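New pads, new habits

So I've taken over the upkeep of our pair of hand-held grippers, and I have to say I'm enjoying it way more than I expected! Ecaterina Ardeleanu ran the Betau station until August and left me a notebook with 581 lines in it, most of them about foam. I used to think she was overdoing it. I don't anymore.

My first job of the morning is always the same. Both grippers on, cables hanging free down each side, then a few slow lifts on the stacked storage box before any real work starts. It's a great test piece, with a smooth, slightly slippery wall, and a tired pad shows up on it right away as a little creep under the fingers.

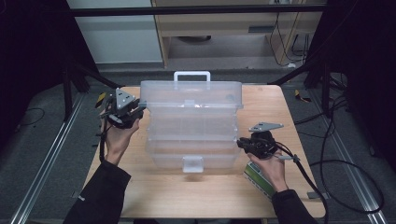
I also listen. The linkage has brass bushings, and a dry one makes a tiny tick when you close the jaw all the way (Ecaterina wrote "cricket" next to it in the notebook, and now I can't call it anything else). One drop of light oil, wipe it, work the jaw a few times, done. Keep the oil off the foam or you'll be changing that too, ask me how I know.

The pads are the part I love fussing over. The edges go first. They get ragged along the top, then a corner starts to lift, and once there's a flap hanging off it will catch on something sooner or later.

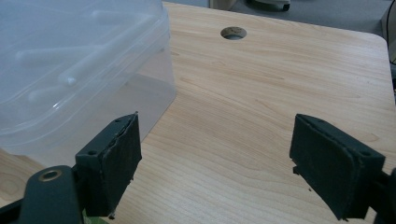
My rule used to be to swap them every 3 weeks, but the counter on the last set read 2,469 closes and the middle of the foam was still springy. Now I go by the edges. Old foam off with a plastic scraper, alcohol wipe, new foam pressed on and left clamped over lunch. Change both fingers together, even if one looks fine! I did just one once and the grip pulled sideways all afternoon.

Next up is a denser foam from Preda. I've got 4 sheets of it in my drawer and I can't wait to cut into them.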